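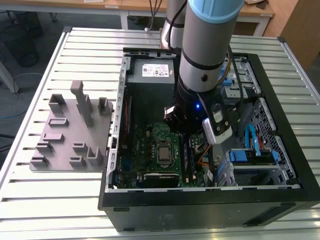
7. 케이스 안에서 멈춘 팔 복구하기

이 장은 Nesside 분해 셀의 로봇 팔이 데스크톱 본체 안으로 내려간 상태에서 보호 정지에 걸렸을 때 읽는 장입니다. 평온한 날 미리 읽어 두시면 제일 좋겠지만, 지금까지의 문의 기록을 보면 대부분 한 손으로 비상 정지 버튼을 누른 채 다른 손으로 이 장을 찾으십니다. 그런 분은 7.1절부터 보시고, 시간이 있는 분은 7.5절의 사고 기록을 먼저 보셔도 됩니다.

적용 대상: Nesside 셀에 Zelley 제어 소프트웨어를 설치한 구성. 작업물은 옆으로 눕혀 옆판을 연 타워형 본체입니다. 노트북과 일체형 컴퓨터는 다루지 않습니다. 일체형을 억지로 올려 보신 분들의 결과도 다루지 않습니다.

7.1 손대기 전에

경고: 멈춘 팔은 꺼진 팔이 아닙니다. 보호 정지 상태에서는 관절에 전원이 들어와 있고, 제어기는 재시작 명령을 아주 성실하게 기다립니다. 비상 정지를 걸기 전에는 케이스 안에 손을 넣지 마십시오.

경고: 그리퍼 옆면의 파란 LED는 안전 표시등이 아닙니다. 켜져 있든 꺼져 있든 작업자의 손가락에 대해서는 아무 의견이 없습니다.

주의: 팔을 손으로 잡아당겨 빼지 마십시오. 브레이크가 잠긴 관절은 사람보다 고집이 세고, 그 사이에 낀 메인보드는 둘 중 누구보다도 약합니다.

준비물은 다음과 같습니다.

- 티치 펜던트
- 비전도성 플라스틱 지렛대
- 손전등 (천장 조명만으로는 전원 공급 장치 밑의 그늘이 잘 보이지 않습니다)
- 접지 손목띠
- 기록지와 펜. 나중에 기억으로 쓰면 모든 사고가 "갑자기" 일어난 것이 됩니다.

7.2 오류 코드 확인

펜던트 오른쪽 위의 붉은 띠를 누르면 마지막 코드가 나옵니다. 케이스 안에서 멈추는 경우는 거의 다음 세 가지입니다.

453 — 그리퍼 닫힘 이상. 손가락이 예상한 폭에서 멈추지 않았습니다. 아무것도 못 잡았거나, 잡으라고 하지 않은 것을 잡았습니다. 두 번째가 훨씬 흔합니다. 주로 케이블입니다.

1154 — 접촉력 초과. 팔이 내려가다가 없어야 할 물체를 만났습니다. 물체 쪽에서는 원래 거기 있었다고 주장할 것이고, 보통은 물체 말이 맞습니다.

1258 — 센서 자세 불일치. 센서가 본 위치와 관절이 계산한 위치가 서로 다릅니다. 케이스가 밀렸거나 센서 하우징이 어딘가에 닿아 틀어졌을 수 있습니다. 세 가지 중 가장 조용하고 가장 비쌉니다.

코드를 기록지에 옮겨 적은 다음 단계로 넘어가십시오. "확인" 버튼을 먼저 누르면 붉은 띠가 사라지는데, 문제는 사라지지 않습니다. 7.4절을 마칠 때까지 누르지 마십시오.

참고: 코드가 두 개 연달아 나오면 먼저 난 것이 원인입니다. 453 뒤의 1154는 케이블을 문 채로 올라가려던 팔이 케이블에게 진 경우로 보시면 됩니다.

7.3 팔 빼내기

1. 비상 정지 버튼을 누릅니다. 이미 눌려 있다면 정말 눌려 있는지 봅니다. 버튼이 들어가 있는 것 같은 느낌은 안전 회로에 포함되지 않습니다.

2. 작업물 본체에 전원 코드가 연결되어 있지 않은지 확인합니다. 분해 라인에 전원이 꽂힌 채 들어오는 본체는 있을 수 없다고들 하시는데, 접수된 사례가 있습니다.

3. 접지 손목띠를 찹니다.

4. 손전등으로 그리퍼 주변을 비춥니다. 손가락 사이, 센서 하우징 아래쪽, 팔과 케이스 벽 사이를 차례로 봅니다. 손은 아직 넣지 않습니다.

5. 닿아 있는 부위를 사진으로 남깁니다. 빼낸 뒤에는 어디에 닿았는지를 두고 의견이 사람 수만큼 나옵니다.

6. 그리퍼가 케이블을 물고 있으면 7번으로, 그렇지 않으면 9번으로 갑니다.

7. 펜던트에서 [정비] → [그리퍼] → [수동 열림]을 선택합니다. 비상 정지 중에도 작동하는 메뉴이고, 그리퍼는 한 번 누를 때마다 조금씩만 열립니다. 답답하더라도 길게 누르지 마십시오. 길게 누르면 끝까지 벌어지는데, 케이스 안에는 끝까지 벌어질 자리가 없습니다.

8. 플라스틱 지렛대로 케이블을 손가락에서 밀어냅니다. SATA 케이블은 커넥터 쪽 말고 중간을 밉니다. 커넥터가 따라 빠졌다면 기록지에 적고, 다시 꽂지 마십시오. 어차피 분해할 본체입니다.

9. 주변 사람을 안전선 밖으로 보내고 비상 정지를 해제합니다. 펜던트를 [저속 수동]으로 둡니다.

10. 좌표계를 반드시 [툴]로 바꿉니다. [베이스]로 두고 올려도 되는 경우가 있지만, 팔이 기울어진 채 멈췄다면 똑바로 올라간 그리퍼가 CPU 소켓 고정 금속을 쓸고 지나갑니다. 7.5절이 그 이야기입니다.

11. 위로 가는 버튼을 짧게 누릅니다. 한 번 누르고 보고, 다시 누르고 봅니다. 케이스가 함께 들리면 즉시 손을 떼고 4번으로 돌아갑니다.

12. 그리퍼와 센서 하우징이 모두 케이스 테두리보다 높아지면 [대피 자세]로 보냅니다. 센서 하우징은 그리퍼 옆으로 나와 있습니다. 그리퍼만 보고 다 나왔다고 판단하면 하우징이 드라이브 베이에 걸립니다. 이 실수로 교체한 하우징 목록은 길어서 싣지 않습니다.

주의: 9번부터 12번까지는 한 사람이 조작하고 한 사람이 봅니다. 보는 사람은 "됐어요"와 "아니요"만 말하십시오. "어어"는 두 뜻으로 다 들립니다.

7.4 다시 돌리기 전 점검

다음 순서로 점검하고, 하나라도 이상이 있으면 그 본체는 수동 분해대로 넘깁니다.

1. 그리퍼 손가락에 피복 조각이나 금속 가루가 묻어 있지 않은지 봅니다. 마른 천으로 닦고, 입으로 불지 않습니다. 분 것은 메인보드로 갑니다.

2. 센서 하우징을 손끝으로 가볍게 밀어 봅니다. 흔들리면 볼트를 조이고 센서 보정을 다시 합니다. 볼트만 조이고 보정을 건너뛰면 같은 날 안에 1258을 다시 보시게 됩니다.

3. 본체가 작업대 위에서 밀리지 않았는지 기준선과 맞춰 봅니다. 작업대 상판은 살로 되어 있어서 고무 받침이 틈에 걸쳐지면 케이스가 살짝 기웁니다. 눈으로는 멀쩡해 보일 만큼, 팔에게는 용서가 안 될 만큼 기웁니다.

4. 옆의 고정판도 움직이지 않았는지 확인합니다. 사고가 나면 모두 케이스를 들여다보느라 고정판은 잊습니다. 그러다 다음 사이클에서 팔이 고정판 대신 그 옆자리를 찾아갑니다.

5. 팔 뒤로 늘어진 검은 케이블이 관절에 감기거나 팽팽해지지 않았는지 봅니다.

6. 펜던트에서 이제 [확인]을 누르고, [빈손 사이클]을 한 번 돌립니다. 속도는 최저로 둡니다.

7. 빈손 사이클이 끝까지 가면 정상 속도로 복귀합니다. 중간에 멈추면 정상 속도로 "한 번만 더" 해 보지 말고 Wondura 기술지원에 연락하십시오. 저희에게 오는 전화의 상당수가 그 한 번 다음에 걸려 옵니다.

7.5 사고 기록: Rattanakul 작업장

현장의 동의를 얻어 싣습니다. 동의 조건은 누가 펜던트를 잡았는지 쓰지 않는 것이었고, 저희도 묻지 않았습니다.

7월에 Rattanakul 재활용 작업장의 Nesside 셀이 메모리를 빼러 내려가다가 453으로 멈췄습니다. 그리퍼가 메모리 대신 옆을 지나던 전선을 문 것입니다. 여기까지는 매뉴얼에 있는 고장이었고, 그대로 따라 했다면 점심 전에 끝났을 일입니다.

작업자는 [확인]을 눌러 코드를 지웠습니다. 붉은 띠가 사라지자 상황이 좋아진 것처럼 보였고, 자동 재시작이 선택되었습니다. 팔은 전선을 문 채 올라가기 시작했고, 전선은 팽팽해졌고, 케이스가 작업대 위에서 돌았습니다. 제어기가 1154를 냈습니다. 두 번째 코드도 지워졌습니다.

그다음에는 저속 수동으로 팔을 빼기로 했습니다. 올바른 결정이었지만 좌표계가 [베이스]였습니다. 그리퍼는 기울어진 자세 그대로 수직으로 올라가며 소켓 고정 금속을 걸었고, 센서 하우징이 드라이브 베이에 부딪혔습니다. 1258이 떴습니다. 이 장에 실린 코드 세 개를 한 번의 복구 작업에서 모두 본 현장은 아직 Rattanakul뿐입니다.

다친 사람은 없습니다. 손상은 하우징 하나, 그리퍼 손가락 한 쌍, 그리고 어차피 분해될 예정이던 본체 한 대였습니다. 본체는 예정보다 넓은 범위로 분해되었습니다.

이 사고 뒤에 Zelley 소프트웨어에서 바뀐 점은 다음과 같습니다.

- 453 발생 뒤에는 그리퍼가 열림 위치로 확인될 때까지 자동 재시작 메뉴가 회색으로 잠깁니다.
- [저속 수동]으로 들어갈 때 좌표계를 매번 다시 묻습니다. 귀찮다는 의견을 여러 번 받았고, 그대로 두기로 했습니다.
- [확인]으로 지운 코드도 이력에 남습니다. 지운 시각도 같이 남습니다.

구버전을 쓰시는 현장은 위 잠금 기능이 없으므로 7.3절의 순서를 사람이 대신 지켜야 합니다. 버전은 펜던트의 [정보] 화면에서 볼 수 있으며, 04/10/2021 이후에 배포된 판이면 세 가지가 모두 들어 있습니다.

7.6 같은 고장을 덜 보려면

케이블 정리: 옆판을 연 뒤 늘어진 전선은 투입 전에 벽 쪽으로 밀어 둡니다. 메모리 슬롯 위를 가로지르는 전선이 453의 단골입니다. 테이프로 붙일 때는 종이테이프를 쓰십시오. 은색 테이프는 센서가 부품으로 착각한 적이 있고, 그때 팔은 테이프를 아주 정중하게 떼어 갔습니다.

케이스 등록: 처음 보는 모델은 반드시 [새 케이스] 절차로 등록합니다. "지난번 것과 거의 같은" 케이스는 등록되지 않은 케이스로 취급합니다.

교대 인수인계: 전 근무조에서 멈춤이 있었다면 기록지를 펜던트 옆에 끼워 둡니다. 구두로 전한 내용은 대체로 "아까 좀 이상했는데 지금은 괜찮아요"로 줄어듭니다.

접촉력 한계값: 올리지 마십시오. 1154가 자주 나온다고 한계값을 올리면 코드는 덜 나오고 부서지는 부품은 늘어납니다. 값을 바꾸려면 관리자 암호가 필요하며, 그 암호를 펜던트 뒷면에 붙여 두신 현장은 오늘 떼어 주십시오.

보정 주기와 보정판 사용법은 8장에 있습니다.

Wondura 기술지원 | Nesside 분해 셀 사용 설명서 | 무단 복제 금지 | 문의하기 | 맨 위로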